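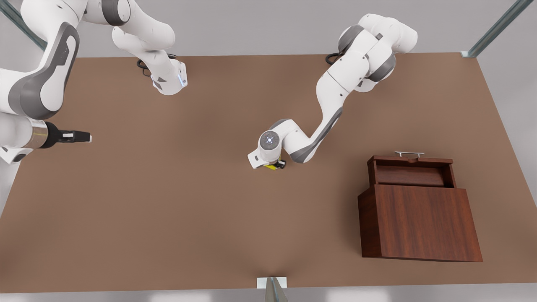 Trarkard Skirkonau – Returns & Small Parts, staff list

From: Luzius Kuster
To: returns-list
Date: 2025-04-27
Subject: Re: the arms, and what happens to the bench

Hi all

Sorry for the Sunday mail, I'm on earlies all week and won't get near a keyboard. Answering Flurina in bits. Render on top is the two-arm bench as it stands in the Bitar simulation, with the drawer cabinet on it. Left arm is down at the yellow piece, drawer is open. That's the job they are starting with – small part, into drawer, shut drawer, next.

Flurina Zwahlen wrote:
> Luzius, can you please tell us plainly what is going on. I hear three
> different versions in the canteen. One says the arms come in October and
> the late shift goes. One says it is only a trial. One says we all get
> retrained on Rornilance and nobody has told us what Rornilance is.
>
> I have been putting away returns for 2 years and I don't mind the
> drawers, to be frank. It's the one part of the day I can sit down. If
> that goes to the arms and we are left with the cages and the lifting
> then I don't call that an improvement.

Right. One thing at a time.

October is correct for the first bench. One bench, in the corner by the label printers. The other benches stay as they are and I have that in writing.

Late shift is not going. I asked twice. What is true is they want to let the bench run on into the evening with one person looking after it, and who that person is and what they get paid for it is NOT settled. Please don't agree to anything by the coffee machine. If a team lead asks you, say it's with the staff reps.

Rornilance is just the screen. It shows what the arms are waiting for and you tap to say carry on or stop. Training is meant to be 25 hours, in paid time. They first offered a video. We said no.

> Also who decides how fast it goes? We do 800 on a good day between us,
> and that's with people talking.

Good question and I haven't got a proper answer. The figure in the plan is 1062 a day for the whole section, arms and people together. My worry is the same as yours, if the bench does less than they hoped the gap lands on us. I've asked for a line saying personal targets stay put until the bench has been running a full quarter. No reply yet, will chase Tuesday.

The sitting down thing – yes. You're the fourth person to raise it and I think it's the real issue, more than the job numbers. Drawer work is what people do when their back is bad, or first week back after being ill. Take it off the rota and there is no light work left apart from the phone. So I want us to ask for:

- at least one drawer bench kept for people, every shift
- rotation onto the screen for everyone who wants it, not just the two or three who are good with computers
- no one on cages more than half a shift

Tell me if I've missed something. Short mails please, I read them on the bus.

> Last thing. Who sorts it out when it drops something or gets a drawer
> stuck? Because we know how the bottom ones are.

Us, I assume. It's not in the plan at all. The simulated cabinet looks nothing like ours, it's a nice reddish wood thing with a silver handle and the drawer empty, and ours have labels peeling off and odd screws in the runners. I said that to the Bitar people and they wrote it down, fair play to them. They'd like someone from the floor to come and show them which parts are a pain – the springs, the clips that hook into each other, anything in a bag. Flurina I gave them your name, hope thats ok. Paid time, I checked.

Also there's a safety walk round before anything is switched on and reps go on it. I want to know where the stop button is and whether you can reach it sitting down. If you want to come too tell me, there's room for one more.

Meeting is in the small canteen after earlies, day to be confirmed, depends on the room. Lates can come in at the start of their shift, I've cleared it so you wont lose the time.

Have to go, dinner is on the table. Please don't reply all with just "thanks".

Luzius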